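« Le bras n'a rien fait de faux, il a fait ce qui était écrit »

Entretien avec Lucía Carrasco, responsable des essais chez Truvelano

Quand j'ai demandé à Lucía Carrasco de me raconter la panne du printemps, elle a d'abord ouvert un cahier. Elle note tout à la main, les heures, les numéros de session, le nom de la personne qui était au poste. « Si je raconte de mémoire, je vais faire une histoire plus belle que la vraie », dit-elle. Elle dirige depuis deux ans les essais de tri à deux bras chez Truvelano. Le travail paraît simple : prendre des objets dans un bac, les poser dans un autre, recommencer.

Ce matin-là, Ziad Chamoun avait lancé une série de 50 prises. À la prise 19, le bras droit est descendu dans le bac, il a fermé la pince, et il est remonté en emportant le bac entier. La pince avait saisi la paroi avec l'objet. Le bras gauche, lui, attendait son tour et a commencé son mouvement à l'heure prévue. Les deux bras se sont rencontrés au-dessus de la table.

« Le bruit n'était pas très fort, se souvient Ziad Chamoun, que j'ai rencontré dans le même après-midi. Un bruit de plastique. J'ai appuyé sur l'arrêt d'urgence, et pendant un petit moment les deux bras ont continué. C'est cela qui m'a fait peur, beaucoup plus que le choc. »

Le petit moment a été mesuré ensuite dans les journaux de la machine : 849 millisecondes entre l'appui sur le bouton et l'immobilité complète. La règle interne demande moins de la moitié. Personne n'était à portée des bras et aucun blessé n'est à signaler. Un doigt de pince était tordu, et un bac était fendu sur toute sa hauteur.
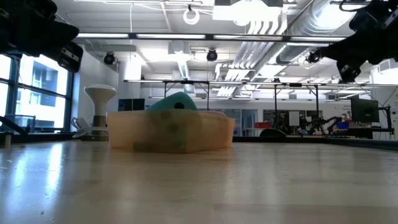
Je lui demande pourquoi le bras n'a pas senti qu'il soulevait trop lourd. Lucía Carrasco tourne une page du cahier. « Il l'a senti. Le capteur du poignet a bien donné une valeur anormale. Mais le seuil avait été relevé en hiver, pour un essai avec des pièces plus lourdes, et il n'a jamais été remis à sa place. Le bras n'a rien fait de faux, il a fait ce qui était écrit. »

Pour l'arrêt trop lent, l'explication a demandé plus de patience. C'est Eilif Grønli, chargé de l'électronique, qui l'a trouvée. Le signal du bouton passait par le module Drorneton, qui gère aussi l'enregistrement des capteurs. Quand la mémoire de ce module était presque pleine, il traitait les messages dans l'ordre d'arrivée, et l'ordre d'arrêt attendait comme les autres. « Un arrêt d'urgence ne doit jamais faire la queue, m'écrit-il dans un courriel assez court. Nous le savions tous. Le câblage datait d'une maquette, et la maquette est restée. »

Lucía Carrasco ne cherche pas à diminuer la chose. Elle a suspendu les essais le jour même, contre l'avis de quelques collègues qui voulaient seulement changer la pince. Avec Eilif Grønli, elle a relu l'ensemble des sessions enregistrées avec ce câblage, 2185 au total. Dans sept d'entre elles, la pince avait déjà touché le bord du bac. Le bac avait glissé un peu, puis le bras avait continué, et la session avait été classée comme réussie.

« Voilà ce que je regrette le plus, dit-elle. L'objet arrivait au bon endroit, alors nous avons écrit "réussi". Nous n'avions pas de case pour dire : réussi, mais regardez quand même. » La case existe depuis juillet. Elle s'appelle simplement « contact », et chaque opérateur peut la cocher sans demander l'autorisation.

Les autres changements sont moins visibles. Le bouton coupe maintenant la puissance des deux bras par un circuit séparé, qui ne traverse aucun logiciel. Les seuils d'effort reviennent à leur valeur basse à chaque démarrage. Et le bras qui attend ne part plus selon l'horloge : il doit recevoir la position de l'autre avant de bouger.

Ce dernier point ralentit le travail, et tout le monde n'en est pas content. Ziad Chamoun reconnaît qu'il trouve parfois le temps long. « Mais j'étais au poste ce jour-là – les autres n'y étaient pas. Je préfère attendre. »

Il reste une question que Lucía Carrasco n'a pas fermée. Un objet appuyé contre une paroi se laisse difficilement prendre sans toucher cette paroi, et un bac translucide trompe encore la mesure de profondeur. Elle voudrait essayer des doigts plus fins, Eilif Grønli préférerait changer de bacs. La comparaison est prévue pour la prochaine série, et dans le cahier, la page est déjà préparée avec deux colonnes.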